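Skerneck household set – README

last touched March 12, 2023

Hi! If you found this folder through the Stedance page, welcome, and please read at least the section on file names before you write to me. I put Skerneck together in my spare time as a collection of pictures of ordinary stuff in ordinary homes: dishes, bedding, groceries, laundry, drawers, the things people put on other things. I wanted something to practice labeling on that didn't look like a furniture catalog, and it kind of grew from there.

What's in it

There are 1919 pictures in the full set and 266 in the small one (folder name "lite"). The small one is the place to start if you only want to poke at the labels or your connection is slow. Everything in lite is also in full, same names, so don't merge the two folders or you'll end up with doubles.

Each picture has a text file next to it with three lines:

line 1 – the room, one word (bedroom, kitchen, hall, bath, other)
line 2 – the surface things are on (bed, table, counter, floor, shelf, chair)
line 3 – the things, separated by semicolons

That's the whole format. I tried a fancier one in June, with nested groups and a field for "container of", and I hated every minute of filling it in. If you see an old file with curly brackets in it, it's a leftover from then and I'd love to know which one.

File names

Room code, then a number, then a letter if there's more than one picture of the same setup. So bd_041c is a bedroom, setup 41, third picture. The numbers don't mean anything else and there are gaps where I threw things out. Kitchen numbers stop at 917 for no good reason except that I started them high and regretted it.

How I label

I go with what I can see and what I'd call it out loud. Some habits you'll run into:

Leafy greens are "leafy vegetable" unless I'm really sure. I've mixed up chard and bok choy too many times to trust myself, and the first version of the labels was full of confident nonsense.

Plates are "plate" even when they're deep enough that you could argue for bowl. If I couldn't decide, I picked plate and moved on.

Anything spread over something else (tablecloth, plastic sheet, towel) gets its own entry at the end of line 3. It does not replace line 2. A plate on plastic on a bed is still surface = bed. I went back and forth on that one for ages, and Ojo does it the other way around, so if you're combining the two sets you'll need to fix it on one side – I'd fix theirs, but I'm biased!

Prints on fabric are not objects. A flower on a sheet is part of the sheet. Same goes for the painted fruit on somebody's oven mitt (yes, I labeled that as fruit once, and it stayed wrong for two releases).

Food on beds

This is the group people ask me about the most, so it gets a section. A lot of setups have kitchen things on bedroom surfaces, and I like them because you can't guess the objects from the room. They're also the hardest to label well. Bedding has folds, thin plastic is shiny and changes color wherever it doubles over, and a big head of greens can hide nearly all of the plate under it. Check your own labels on these twice.
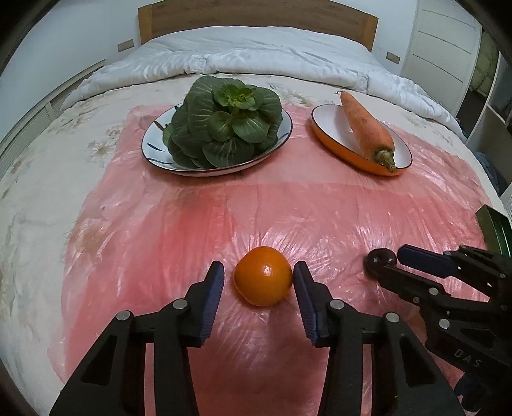
Bedroom, surface = bed. Greens on a white plate with dark blue brushstrokes, pink plastic sheet over floral bedding.

For pictures like that one, the plastic goes last on line 3 and the flowers on the bedding aren't listed at all. The quilt at the far end does get an entry, plain "quilt", and the headboard doesn't, as I count it as part of the bed.

Known problems

– "cloth" and "towel" are used pretty much at random in the hall pictures. I'm working through them slowly.
– Some text files have a trailing semicolon. Harmless, but it'll give you an empty last item if you split on it.
– The bath folder is tiny. I'd like it to be bigger.
– Line 2 says "tabel" in a handful of places. Search and replace will sort it out.

Using it

Do what you like with it for study, teaching or hobby projects. If you put it on a site of your own, please keep this README with it and mention Skerneck by name. There's a mirror on Skestitz that I don't update as often, so if the two disagree, trust the copy on Stedance. Corrections are very welcome, and the easiest thing for me is the file name plus the line as you think it should read.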